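Stop Resurfacing the Good Paths First

Most towns that maintain a network of shared paths maintain it in the wrong order. The work goes to the segments that are easiest to reach, most often photographed and least in need of it. The segments that make people turn back are left for a later phase, and the later phase is usually folded into the next plan under a new name.

I spent much of my working life writing pavement condition reports, the last several years of it for the Skavness path network. What follows is a complaint about method. The crews do good work with the instructions they get.

A condition report assigns each segment a score. An inspector walks it, records cracking, edge loss, heave, standing water and surface wear, and enters the results on a form. The form produces a number. The numbers are averaged by length, and the average goes to the people who approve the budget. In Skavness the network is divided into 104 segments, and the average has gone up in each of the last three reports. By that measure the program is a success.

The trouble is the averaging. A path isn't used as an average. A person in a wheelchair who is going from the Grinorar housing blocks to the clinic has to pass over every segment on the route, in sequence, and the trip is possible only if the worst of them is passable. Raising a long, fair segment to good does a great deal for the average and nothing for that trip. Fixing a short broken one does almost nothing for the average and may restore the trip entirely. A length-weighted mean will always favor the first job over the second, and a budget office that watches the mean will always fund it.

The standard reply is that bad segments cost more per foot. This is true. They are bad for reasons that an overlay won't fix: a culvert that was sized for a smaller drainage area, a root system under the base course, fill that was never compacted. The repair has to start below the surface, and it may need a permit. A contractor can overlay 500 feet of sound path in the time it takes to get an answer on the culvert. But cost per foot is the wrong unit as well. The unit that matters is cost per restored route, and I haven't seen a town path budget that reports it.

It isn't hard to compute. Take the origins and destinations that matter (housing, schools, transit stops, clinics, grocery stores). Find the shortest path route between each pair. Mark a route as failed if any segment on it falls below a set threshold. Then rank the segments by how many failed routes each one would restore if it alone were fixed. Where two bad segments sit on the same route, treat them as one job. The work can be done on a spreadsheet by one person in an afternoon, using data most towns already hold.

When I ran this for Skavness, two segments came out far ahead of the rest. One is the underpass ramp on the Grinorar side, where the lower landing has settled and left a lip at the joint. The other is the low stretch behind the Nakamura warehouse, which floods. Neither was in the current work plan. The current work plan was mostly overlay on the lakefront loop, a path that begins and ends at the same parking lot and therefore connects nothing to anything.

I don't say this to mock the lakefront loop. People like it, and a town is allowed to maintain things people like. But the money came from an account labeled for access and mobility, and a loop provides very little of either. If the town wants to fund recreation, it should do so under that heading and let the request compete with the tennis courts.

A second problem is what the form leaves out. Condition scoring was adapted from road practice, where the user is a vehicle with suspension and headlights. It pays close attention to defects that shorten the life of the asphalt and little attention to defects that throw people off their feet. A shallow crack along the direction of travel is minor on a road. On a path it can catch a narrow tire or the tip of a cane. A film of wet leaves on a shaded curve scores zero, because it isn't a pavement distress at all. It is handled under a separate maintenance contract, inspected separately or never, and the person who slips on it appears in neither data set.

Light is also missing from the form. Inspectors work in the middle of the day, for good reasons, and many of the people who depend on the network travel at 6 a.m. or after dark. A curve under trees presents one set of problems at noon, when hard shade and glare fall side by side and the eye has to adjust between them, and another in January at five in the afternoon. A step or lip that would be obvious in even light is easy to miss in either.
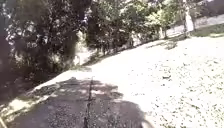
The fix for this part is cheap. Add a short supplementary sheet to the inspection with entries for loose material, contrast, lighting and defects parallel to travel, and visit each segment a second time outside midday hours. The second visit doesn't need an engineer. It needs someone with a flashlight, a level and the sheet.

Some will object that a route-based ranking is unstable. Change the list of destinations and the ranking changes with it. I accept the point, and I think it is an argument in favor. The present system also contains a judgment about which trips matter, and hides it inside a weighting by length. A published list of destinations can be disputed in a public meeting. If residents think the library belongs on the list and the golf course doesn't, they can say so, and the ranking can be run again the same evening.

Others will say that neglecting fair segments lets them decline to poor, at which point they cost more. This is the preservation argument, and on roads it is sound. It carries less weight on paths. Road surfaces are worn down by heavy loads, and a path carries almost none apart from the occasional service truck. Its surface ages mainly from sun, water and roots. A fair segment with working drainage can stay fair for a long time with crack sealing alone, and crack sealing is a small line item. What can't be deferred is drainage, and drainage is exactly what the overlay program doesn't touch. The Nakamura stretch has been overlaid twice. It still floods, now over newer asphalt.

There is a vendor side to this as well. Towns are being offered automated survey packages, and Skavness has been looking at one called Stostar. I have read the sample output. It measures the same distresses as the paper form, faster and with better repeatability, and it delivers a length-weighted average. The town would get a more precise version of a number that answers the wrong question. If the purchase goes ahead, the contract should require raw segment data in an open format, so that a route analysis can be run on it later without paying for a second license.

My request to the town is limited. Keep the form and keep the scores. Stop reporting the average as the headline figure, and report the share of listed routes that a person in a wheelchair can complete without leaving the path. Fund the underpass ramp and the Nakamura drainage before any further overlay, and move the lakefront loop to the recreation budget. The next work plan is still in draft, and the order of the jobs in it can be changed without a new survey, a new contract or any additional money.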